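Bergþóra Ladefoged has spent three months comparing hand-held grippers at Nukberg, and her first concern is the finger pad. A jaw that closes well on a box may slide on glazed ceramic.
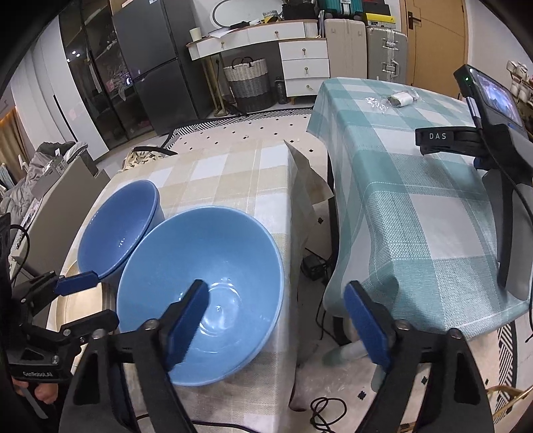

Two hand-held grippers at the bowls, their fingers fitted with blue pads.

The Prandevico trial logged 127 grasps, 45 of them on curved rims – the hardest group to score.
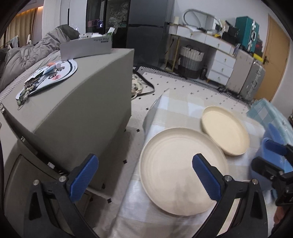

Pad shape remains a matter of debate among the staff. Ladefoged favors a ribbed surface, while the Siretti group prefers a smooth one. A large plate with a raised rim, like the cream one under the right-hand pad, gives each side a fair test. The next round opens in August.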